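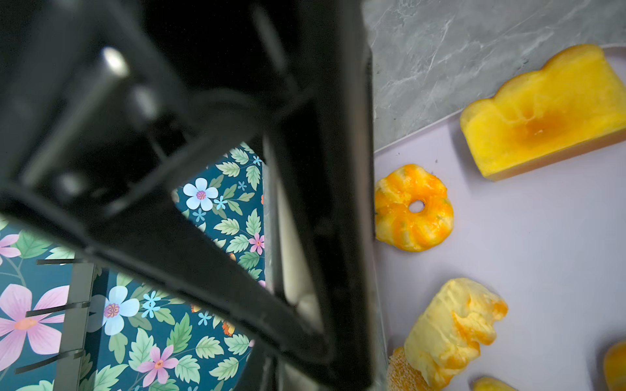 What stopped Unit 6 at the Durnley counter?

A pad on one finger had worked out of its rail by less than the thickness of a coin, and the force reading no longer matched the grip.

That was the finding. The report ran to four pages and I wrote all of them, on a Monday, in the store room behind the counter at Jomholm.

The unit moved pastries from a tray to a rack. It had completed 2,872 transfers before the fault and had dropped very few of them. At 2,873 it closed on a sesame roll, read no contact, and closed further. The roll went flat. The controller still read no contact. It lifted, carried the roll to the rack, opened, and logged a success.

It then did the same to a slice of cake.

The limit on closing force was set in the Trevberg software and should have tripped. It did not trip, as the limit was compared with the pad reading and the pad was reading zero. There was a second limit, on motor current. Someone had raised it in May to stop false alarms on the harder crusts. The change was in the log, with a reason and no initials.

I replayed the log that evening. It gave 103 grips after the pad moved. I sorted them by motor current, lowest first. Most were ordinary. The pastries had given way early and the motor had not needed to work. Grip 97 was different. The current rose to the new limit, stayed there for over 6 seconds, and fell away in small steps.

The tray record had no item at that position.

I asked the night supervisor at Durnley what had been there. She said nothing had. I asked whether anyone had reached across the counter. She said the guard would have stopped the arm. I checked the guard. It was wired correctly and had not opened all night.

The steps in the current were even. I measured the gaps between them: 812 milliseconds each, to the limit of the clock. Food does not give way like that. A motor driver might, if it were reducing power by design, and I wrote to Mota, who supply the driver, to ask if theirs did. They replied that it did not, and asked which of our staff had been counting.

I reseated the pad, put the current limit back to its old value and added a check that both fingers must agree before a lift. The unit passed its test on an empty tray – forty minutes, no faults. I signed the form.

Before leaving I opened the test log to attach it. The grips were all at zero force, as they should have been. At position 97 the arm had paused over the tray with its fingers open, and had waited there until I switched it off at the wall.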